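3. What we did, and why it took so long

3.1 The stitchers

I should admit up front that I came to this study as a quilter first and a researcher second, so some of my choices will look a bit soft to anyone who works with reaction times. I wanted to know what happens to a hand skill when people leave it alone for a while. Everybody in my quilting group has a theory (mine was that you lose the knots first and the straight lines last), and I couldn't find much written about ordinary home sewers.

We signed up 20 adults through two fabric shops, one in Gekville and the other in Dremedholm. None had done more than hem a pair of pants. Each learned the same three things: a running stitch, a backstitch and a blanket stitch, all on plain cotton in a colour they picked themselves. I let them pick because I've taught enough beginners to know that people practise more with a colour they like – and yes, that means thread colour isn't controlled here.

Half of them practised a little every evening. The other half did it all in one long sitting each week, usually with tea and a fair amount of chatting. Then everyone put their needles away for seven weeks and came back in May to do it over again. By then we had 830 scraps of cotton in shoeboxes on my kitchen floor.

Most of the earlier work on spacing out practice in stitching comes from surgical training, where the thread is suture and the cloth is a tissue pad (Figure 2). I leaned on it for the general idea of marking each stitch separately, though a pad and a floppy bit of cotton are very different things to push a needle through.
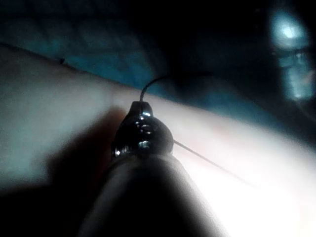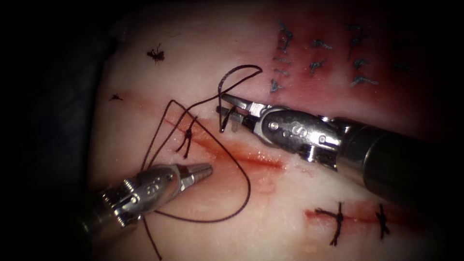
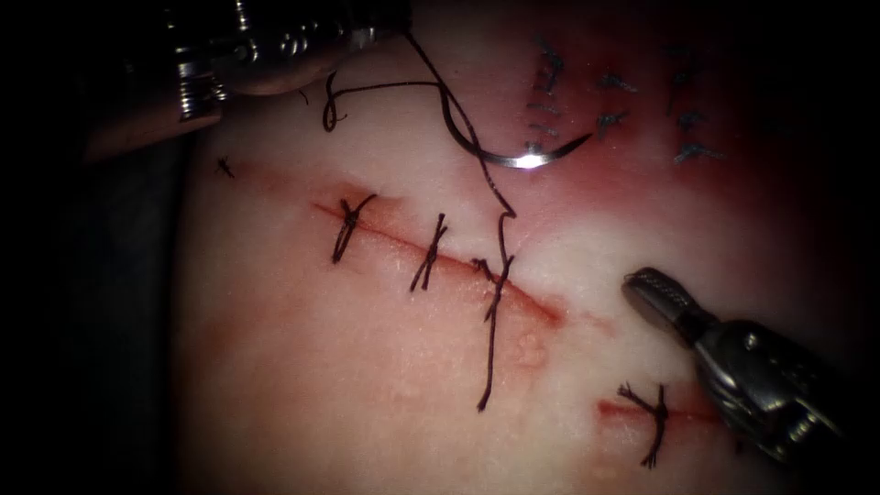

Figure 2. First panel: a ridged metal tip, close up. Second and third panels: dark suture and metal instruments over a pale tissue pad.

3.2 Marking the scraps

Two of us marked every scrap without knowing whose it was or when it had been sewn. We used the Heffernan sheet, which gives a mark out of 34 for evenness, tension and how neatly the thread is finished off. I found tension the hardest by far. Cotton puckers if you so much as look at it, and I'd often change my mind after pressing the scrap flat, so we made a rule that pressing was out.

Where our marks disagreed we sat down with a lamp and went through the scrap again. The blanket stitches caused most of the arguments, mainly over corners. The Bendel version of the sheet has a separate line for corners, and I'd use that one next time.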